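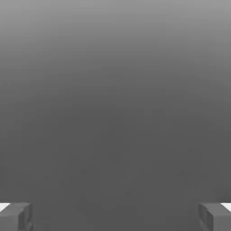 Gray (also spelled grey)

Gray is the family of colors that sits between black and white, and I've been looking after this entry long enough to have opinions about it, so bear with me. In its strictest sense a gray has no hue at all. It's just light turned down evenly across the board. In real life almost every gray leans somewhere, toward blue or brown or a sort of tired green, and you only notice once you put two of them side by side (I learned this by painting a hallway).

Spelling

Americans mostly write gray, the British mostly write grey, and both have been around for centuries. The word goes back to Old English. Greyhound keeps its e everywhere, and that first part probably has nothing to do with the color anyway.

Warm and cool grays

Painters talk about warm grays and cool grays. Warm ones have a bit of red, orange or yellow in them, cool ones have some blue or green. You can mix a lovely gray without touching black at all: take 2 opposites on the color wheel, say blue and orange, and keep nudging until neither one wins. My old painting teacher, Otis Crenshaw, wouldn't let us open the black tube for a whole term! I complained the entire time and I still mix that way.

How we see it

Gray is a slippery thing to judge by eye. The same patch looks lighter on a black background and darker on a white one, and knowing about the trick doesn't make it stop. Halfway between black and white is also not where you'd expect. A surface that looks like middle gray to most people bounces back only a bit under a fifth of the light that hits it, and that's why photographers carry those 18 percent gray cards around in their bags.

On screens, a neutral gray is made by setting red, green and blue to the same value. With 8 bits per channel you get 256 steps from black to white, counting both ends. That sounds like plenty until you stretch a slow fade over a big wall display and start seeing stripes. The usual fix is dithering, where a little noise gets sprinkled in to break up the edges.

In dyeing and cloth

Undyed wool from dark and light sheep, carded together, makes a heathered gray that I think beats anything out of a dye pot. Everett Delacroix, who taught me to spin, kept 19 little skeins on a ring, each with slightly more dark fleece than the one before. Gray cloth was often the cheap choice for work clothes and uniforms, and later on it became the standard business suit, flannel especially.

In everyday speech

A gray area is something the rules don't settle. Gray matter is brain tissue, which is pinker than the name suggests while it's alive. Gray skies are gloomy, gray hair is wise or just old depending on who's talking.

See also: Achromatic colors, Charcoal, Grisaille, Silver, Taupe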